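About Gavero

Home / About us

Gavero repairs and alters clothes. We take in coats, jackets, trousers, knitwear, dresses and workwear, and we send them back in a state to be worn. We have a shop with a workroom behind it in the Collet building, and a postal service for people who live too far away to call in. Most of our work is ordinary: hems, zips, linings, pockets, worn elbows and torn seams.

We do not make new clothes and we do not sell second-hand ones. We get asked about both quite often, so it seemed worth putting near the top.

How we started

The business was set up by Florian Joly and Bastien Maillard, who had met at a firm making uniforms. Florian cut patterns and Bastien ran the finishing table, where the last faults were put right before the clothes were packed. When that firm moved its sewing abroad they were both offered office jobs, and both said no.

They rented a room above a bicycle shop in December with two second-hand sewing machines, an ironing table and a lease for six months. The first customers were former colleagues. After that came the colleagues' families, then a school that wanted 71 blazers shortened before the start of term. That order paid for a proper overlocker and kept them going until spring. The school still uses us, although it has changed its blazer since and the new one is harder to take apart.

The name has no meaning. Florian wanted something short that would fit on a woven label and Bastien did not like either of their surnames on a sign.

We outgrew the room above the bicycle shop mainly because of the stairs. Customers with heavy coats or bags of curtains did not enjoy them and neither did we. The Collet building has a door at street level, a good north window and a goods lift which we use mostly for bolts of lining. It used to be a printer's, and there are still ink marks on the floor by the back wall.

What we do

Alterations. Shortening and letting down, taking in and letting out, narrowing legs, moving buttons, shortening sleeves from the cuff or from the shoulder. Shoulder work costs more and takes longer. If a jacket is more than a size too large across the shoulders we will usually advise you to leave it alone.

Zips. We replace whole zips and also sliders, pulls and stops. A good number of zips brought in for replacement only need a new slider, and we will always try that first.

Linings. Full or part. Part linings are common in coats, where the area around the armholes goes long before the rest. We keep plain linings in stock in black, navy, grey, brown and cream, and can order others.

Darning and patching. By hand for knitwear, by machine for jeans and workwear. We can make a repair hard to see or easy to see. Please tell us which you would like, as people feel strongly about it in both directions.

Corduroy and other ribbed cloth. We list this separately as it has its own difficulties. The pile runs in one direction, and a patch set in upside down will look a different colour even when it is cut from the same roll. The ribs have to be matched at the seams too. Black is the least forgiving of all when the pile has worn, and we would sooner tell you that before you pay for the work.
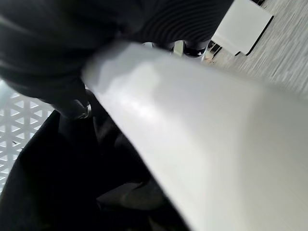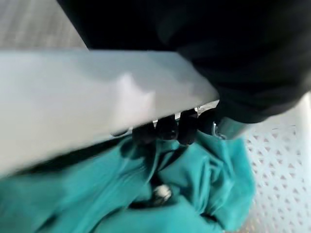 What we do not do

We do not work on leather, fur or suede. We do not take wedding dresses, although we will shorten a plain one if there is enough time. We do not repair shoes or bags. We do not dye anything – the shop is not plumbed for it and dye gets everywhere.

We do not take clothes that have not been washed or cleaned. This applies to everyone, including people who have been coming for years.

How a repair is handled

When you bring something in, one of us looks it over with you at the counter. We turn it inside out, check the seams near the fault and ask how you wear it. A pocket that has torn from the weight of a bunch of keys needs a different repair from one that has frayed along the top.

You are then given a price and a date. The price is fixed. If the job takes us longer than we thought, that is our mistake and we do not charge for it. If we open a garment and find something we could not have seen from the outside, such as rotten interlining, we ring you and wait for an answer before going on.

Each garment gets a ticket pinned to the inside, with a number and a short note of the work. The ticket stays on until collection. We used to keep a paper ledger as well, and the old ones are on a shelf in the office. Now it is all in a small database that Bastien put together, which does what we need and is not much to look at.

Ordinary jobs take a week or a little longer. Autumn is slower, when the coats come out of cupboards. If you know in summer that your winter coat needs a lining, summer is the time to bring it.

The people here

Florian Joly looks after alterations and anything that has to be recut. He is at the counter most mornings. He keeps the patterns we have taken from customers' own clothes, filed by surname, and can usually find one without looking it up.

Bastien Maillard looks after repairs, darning and the postal service. He also does the accounts and the ordering, and trains new staff.

The rest of the workroom is a mixture of full-time and part-time sewers. Two came to us from theatre wardrobes, one from a sailmaker's and the others from clothes factories. Everyone is paid by the hour. We tried paying by the piece for one season in the early days. It made people hurry over the wrong jobs and we went back.

We take on a trainee when we have the room to teach one properly, which is not every year. A trainee spends the first months unpicking and pressing before sewing anything that belongs to a customer. It is slow, and a few have left on account of it. The ones who stay tend to be very good at taking things apart, and that is a large part of repair work.

Skiltent classes

Skiltent is the name of our evening classes. They began when a customer asked to be shown how to sew a button on so that it stayed on, and brought three friends along. There are now classes in basic hand sewing, darning, shortening trousers and using a domestic sewing machine.

Groups are small. Bring your own mending if you can, as people learn more from a jumper they care about than from a practice square. Machines, thread, needles and pins are provided. Left-handed scissors are available but please ask beforehand, as there are not many pairs.

We have been asked whether teaching people to mend takes work away from us. We have not noticed it. Those who come to the classes do their own buttons and hems and bring us their linings.

Trumero

Trumero is our postal service. You fill in the form on the website, attach photographs of the damage and wait for an estimate before sending anything. Please do not post clothes to us without an estimate. We have had parcels arrive with no name inside, and one tweed jacket is still on our rail waiting for its owner.

Return postage is included in the price. Garments are folded in paper and sent in a cardboard box. In our last full year we handled 596 postal repairs, more than half of them knitwear. Jumpers post well. Long coats are heavier and cost a good deal to send, so we add a charge for those, shown on the estimate.

Offcuts and waste

We keep usable offcuts for patching, sorted by weight and colour. Smaller pieces go to a local upholsterer for stuffing. Customers may have the trimmed cloth from their own garments back, and we recommend it: the strip cut from a pair of trousers is the best possible patch for the same pair later on. Zips, buttons and buckles taken off during a repair are kept if they work. There are around 23 drawers of buttons and you are welcome to look through them while you wait.

Our guarantee

If a repair of ours fails in normal wear within a year we will redo it without charge. Bring the garment back with the receipt or just give us your name. The guarantee covers our stitching and any parts we fitted. It does not cover the cloth next to the repair, which may be as old as the cloth that gave way in the first place. Where we think that is likely we will say so at the counter, and it will be written on your ticket.

Visiting us

The shop is on the ground floor of the Collet building, at the corner nearest the canal bridge. There is a short step at the door and a ramp we can put down – please knock on the window or ring ahead. A fitting room with a chair and a long mirror is at the back on the left. If you are having trousers shortened, wear or bring the shoes you will wear with them.

Parking is difficult. The loading bay belongs to the whole building and should not be used by customers, even for a few minutes.

Prices are on the Price list page. For classes, see Skiltent. For postal repairs, see Trumero.

Page last updated 7 Feb 2021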